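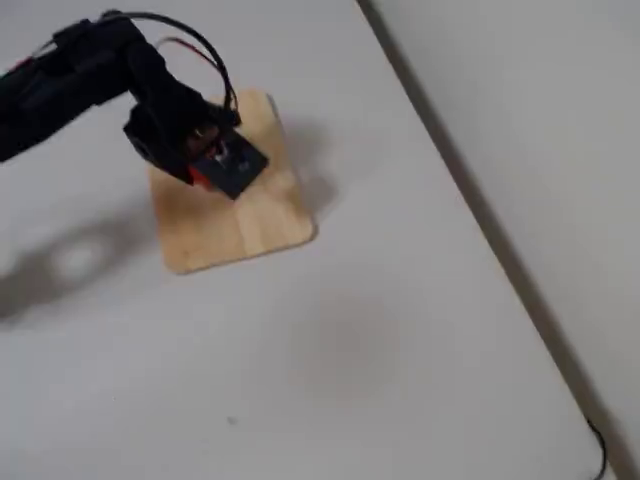
Folasade says the arm isn't what people are cross about, it's the rota, and could I please put that at the top this time instead of burying it on the second page. So there it is at the top! She's right as well. I went back through the last few entries and they're all board angles and cable slack and hardly a word about who starts when.

Wednesday, Caltetti prep room, bench 2

Rota first, then. The plan from Skotico has the early shift down from four people on fruit to two, with the other two moved across to the Bako trays. On paper it's the same hours and the same pay. In practice the Bako side starts at half five (yes, in the morning), and that's a different bus, or no bus at all if you live out past the ring road. I asked whether the tray start could slide to six and got a "we'll look at it", so I'm writing it here where I can find it again and nag.

The other thing that came up at tea break was the talking. Fruit has always been the chatty bench. You stand opposite each other, your hands know what they're doing, and you get through the whole weekend by eight o'clock. Minding the arm means standing at the side with one eye on it, facing the wall, and a couple of people said they went home feeling as if they hadn't spoken to anyone. I don't know what you do about that. Turning the bench round would be a start, and it only needs a longer extension lead.

On the plus side, wrists. Folasade has had her strapped up since August and says the days she's minding are the first ones where she can open a jar in the evening. That ought to count for a lot and I'd like it in the report to Skotico in her words, if she'll let me.

Numbers, for what they're worth: by hand the bench does roughly 900 boxes on an early. The best we've had with the arm sharing the work is 605, and that was with someone hovering the whole time. So please can we stop saying "it frees people up" in the briefings until it does. It went down like a lead balloon on the last one.

Bench notes

Board is still sitting on the skew. I'd rather leave it that way until Lukness has been set up again for this bench, otherwise we'll be chasing two changes at once and arguing about which did what. Tape marks on the table for the corners, please, whoever gets there first.

The cable loop is too generous for my liking. It swings out over the board, and with an apple on the table just in front there's a lot going on in a small patch. Try a clip further back and see if the reach suffers. 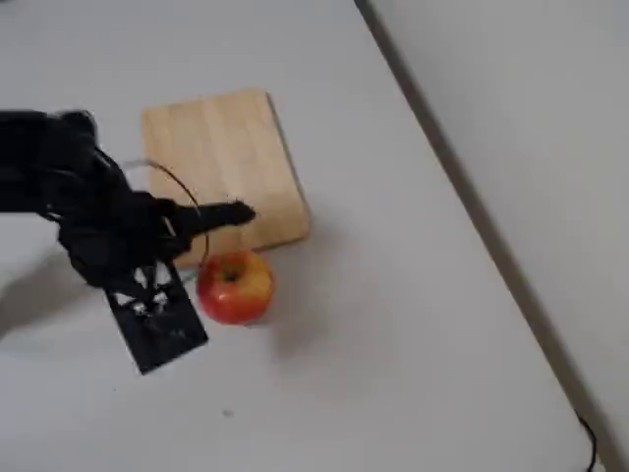
To do before the next early

Ask again about the six o'clock start. Get an answer with a name on it.

Find the long extension lead (last seen under the label printer) and turn the bench round so the minder faces the room.

Swap minders halfway through the shift. Folasade's idea, and she's offered to draw up the list.

Wipe the table down, there's a speck on it.

Cable clip, tape marks, and somebody order more blue roll.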